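Against the Finished Basement

My brother-in-law has finished his basement. I know this because I have been shown it four times, once by flashlight. It has a bar nobody sits at, a couch in the shape of a horseshoe, and a door with a keypad, behind which the furnace lives in conditions better than my first apartment.

I have no quarrel with him. My quarrel is with the word "finished," which has crept up the stairs and taken over the rest of American home life. Kitchens are finished. Garages are finished. A couple on our street in Plalturdale finished their yard last June and have not been seen in it since.

I grew up in a house that was never done. My grandfather, Oldřich Paulík, bought it with a bathroom that had no ceiling and lived in it for 40 years without coming to a decision on the matter. There was a can of green paint on the landing so long that we gave directions by it. When my grandmother complained, he told her that a house was a thing you had opinions about, and once you ran out of opinions you might as well sell.

She complained anyway, and I should say she had a point. It is hard to bathe under joists.

The showroom problem

Last winter my wife and I spent a Saturday at a place called Arkia, where you walk through rooms that no one has ever been annoyed in. The saleswoman, a kind person with a tablet, asked what feeling we wanted our kitchen to have. I said I wanted it to have a drawer that opened. She wrote down "practical." The quote came to $886 for the handles alone, and I have thought about those handles more than I have thought about some of my cousins.

What the showroom sells is a room after everything has happened to it. The bowl has its lemons and the lemons are not for eating. There is one book, and it is about Denmark. You are invited to imagine yourself there, but only if you stand still and don't bring any mail in with you.

Real rooms have mail. They have the charger for a phone you no longer own, and a toy or two that belongs in another room and has been in this one since the fall. Stone that cost a month's pay ends up with a plastic brick on it.

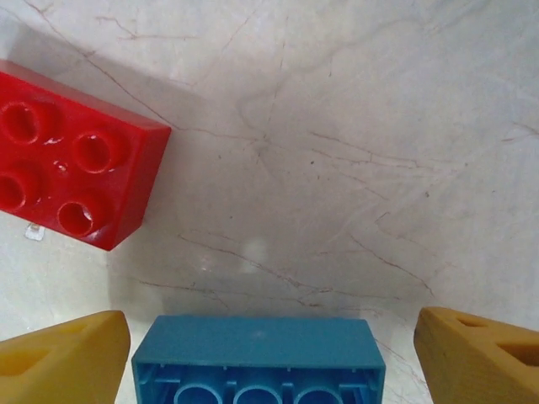
In defense of the junk drawer

My neighbor Blažena Hájek has lived through three remodels in 20 years and kept the same junk drawer through all of them. The contractor from Holub & Zaton wanted to replace it with something called a charging station. She told him he could have the wall, the window and the pantry, but the drawer was staying – and it did, painted to match, with the same string in it.

I asked her for a rubber band recently and she found me one without looking. Try that in my brother-in-law's basement, where every object has been assigned a basket and every basket has a label in a typeface that seems disappointed in you.

People will tell you that clutter is bad for the mind. Perhaps it is. I have a fair amount of both and can't say which started it. But I notice that the tidiest houses I visit are also the ones where I am handed a coaster before I am handed a drink, and where a dropped chip is treated as news.

We did not buy the kitchen. We bought one new hinge, which I have put on the drawer upside down, so it now opens if you lift and apologize. My wife says I should fix it before her sister comes. I told her it gives the room a feeling. She has moved the screwdriver to the landing, where I'll have to step over it.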